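Search this site Search Go

Prorus: turn-level transcripts of mayoral debates
Dec 12, 2022
By Kirsty Hollis

Prorus is a set of transcripts from 12 broadcast debates held before the mayoral elections in Brernside and Nalleck. Six come from each town. Every change of speaker is marked, and each turn carries a label for what the speaker was doing: answering, asking, interrupting, accusing or managing the discussion.

It was built to study interruptions between candidates' spokespeople and the hosts who try to stop them. It can also be used for work on speaker labelling and on claims made without a source.

Contents

transcripts/ – one tab-separated file per debate
labels/ – the turn labels, matched to the transcripts by turn_id
speakers.tsv – role, side and town for each speaker
notes/ – comments from the labellers, in plain text

Audio is not included. Rights to the recordings stay with the broadcasters, and requests for them should not be sent to us.

Columns

Each transcript file has five columns:

turn_id – debate code followed by the turn number
start – seconds from the opening titles
speaker_id – key into speakers.tsv
text – the words as spoken, with false starts kept
overlap – 1 if the turn begins before the last one ends, otherwise 0

Numbers in speech are written as words. Laughter and applause are in square brackets. Words that could not be made out are given as [unclear], with no guess offered.
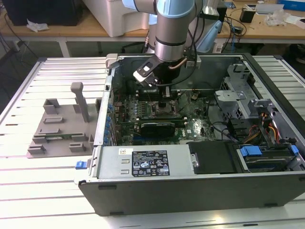
Transcription and labelling

First drafts were produced with Zwane, then corrected by hand against the audio. Zwane handles one speaker at a time well enough but tends to merge two people talking at once into a single turn. These were split manually. Where both speakers could be heard, both turns are kept, and the later one has overlap set to 1.

Labels were added by two people working apart. Disagreements were settled by Aníbal Ñahui, who had not labelled the file in question. The original labels from both people are kept in the columns label_a and label_b; the settled value is in label.

The hardest line to draw was between "asking" and "accusing". A question such as "why did you hide the parking report?" is labelled as accusing, as it takes the disputed fact for granted. Users who prefer to go by grammar alone can rebuild a simpler label from the is_question column.

Known problems

The third Nalleck debate starts late. The opening statements are missing and turn numbers begin at the first audience question.

In two Brernside files the host was replaced at the break. Both hosts have the role "host" in speakers.tsv but separate speaker_id values.

Party spokespeople are over-represented in the later debates, when candidates sent others in their place. Counts of interruptions by side should not be read as counts by candidate.

The labels say nothing about whether a claim is true. No fact-checking was done.

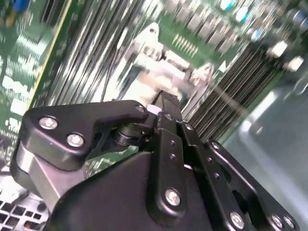
Black gripper with silver screws, green motherboard behind.

Versions

1.0 – first release
1.1 – overlap corrected in the Nalleck files; is_question added
1.2 – start times in the Brernside files moved to match the opening titles

Files from 1.0 should not be mixed with later ones, as the turn_id values changed when merged turns were split.

Licence and contact

Labels and notes may be reused with credit to the Prorus project. The transcripts are for research only. Corrections go to Kirsty Hollis – please quote the turn_id and the version number. The next round of corrections will be merged in March.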